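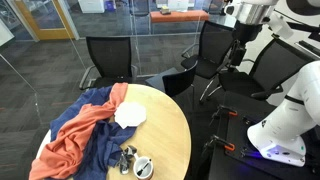
Lamer student robotics project
Progress report for April, to the Coneck fund
Prepared by Rosalie Imhof

The students want me to report that the arm can sort cloth. I would put it lower than that. Over the month they logged 508 tries at picking one cloth out of a pile of two and setting it down on its own. Their first count of good tries was generous – it included any lift at all, even when both cloths came up together. I have asked Tegwen Gwynne to go back through the logs with a stricter rule before we give you a rate.

Spending to date is $1,758, of which $600 went to replacement gripper fingers from Bomwood. I am not convinced the new fingers are better. The team says they are, but they changed the grip speed the same week, so we can't tell which one helped.

Attendance has held up and the notebooks are much improved. The fall plan to add folding looks too early to me. I'd hold back that part of the grant until the arm gets through 80 tries in a row without a student resetting it. The longest run so far was 23, and the students dispute two of those.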